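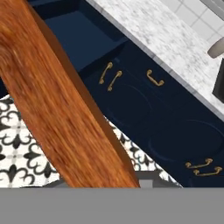

Jendura FAQ: the stuff people keep asking me

5 min read
91 shares

What is Jendura?

Jendura is the robot arm I'm building to open kitchen cabinets and drawers. It has six joints, a two-finger gripper and a base on casters, and it lives partly in my garage and partly at Kivent, the shared workshop across town where I rent a bench. I've been at it since March of last year. It's a hobby, I have a day job, and progress goes in lumps.

Why is there so much kitchen simulation on this page?

That's where most of my evenings go! I practice everything in a rendered kitchen before I let the real arm try it. The one I use the most has navy cabinets, antique-gold handles, a white and gray marble-look countertop and a pretty wild patterned floor. I'd never pick that floor for my own house, but I've grown fond of it.

Did you make the kitchen yourself?

Nope. It comes from a scene pack called Raleo, and the cabinets were already in it with working hinges and slides. I changed some of the colors and textures and messed with how stiff the drawers are. My own kitchen has round white knobs, so I also keep a plainer scene that I modeled from tape measure numbers. It's ugly and it loads fast.

Dark handles or bright ones, does it matter?

For my setup, a lot. Gold on dark navy is about as friendly as it gets for the part of the code that looks for handles. White knobs on white doors are miserable. If you're just starting, start with the easy colors and get one drawer open end to end before you go making life hard for yourself.

The slim bar handles are also nicer to grab than knobs, as long as you get the angle right. The gripper fingers need to go on either side of the bar, and if the wrist is turned the wrong way they just bump into it and sit there looking silly.

What's with the wood grain?

I like wood grain, and I dragged the biggest, orangest plank texture I could find into the scene. Shiny solid colors don't give the vision code much practice with busy surfaces, and a board with knots and streaks gives it plenty. It's a plain rigid object as far as the physics is concerned.

How many practice runs does it take?

For one drawer, I ran 3000 tries in simulation before I bothered moving to the bench. That sounds like a lot, but it's an overnight job on my computer and I'm asleep for it. The first 400 or so were garbage. After that it started getting hold of the handle pretty regularly, and then I found out I had the drawer friction set to nearly zero and had to redo the whole batch. Check your friction!

Does what it learns carry over to the real arm?

Partly. Reaching carries over well. Pulling doesn't, at least not yet. Real drawers stick and then let go all at once, and my real gripper pads are squishier than the ones in the model. I've been adding random friction and a little random wobble in the joints, and that has helped more than anything fancy.

What did it cost?

I'm at $1735 for the arm, the casters, the power supply and one replacement motor (I cooked the elbow by leaving it holding a weight over lunch). That leaves out the computer, which I already had, and my Kivent bench rent, which I'd be paying anyway.

What controller are you using?

A Ventura board, the older version with screw terminals. The newer one is smaller, but I have big thumbs and I rewire things constantly. It talks to the computer over USB. I keep the emergency stop on its own separate circuit so it still kills motor power if my code hangs, and please do the same with yours.

Can I run it in an apartment?

The simulation, sure. The arm, maybe - it's about as loud as a blender when all the joints move together, and it needs to be clamped or weighted down before it pulls on anything. I use sandbags on the base. Keep pets and kids out of reach while the motors are on.

Will you share the files?

The printed parts and wiring diagram, yes, once I've fixed the shoulder bracket. I'm on the fourth version of that thing and I don't want anyone printing the third. The Raleo scene isn't mine to hand out, but I'll post my settings so you can set yours up the same way.

Can it do dishes?

No. Ask me again when it can close the drawer.

14 comments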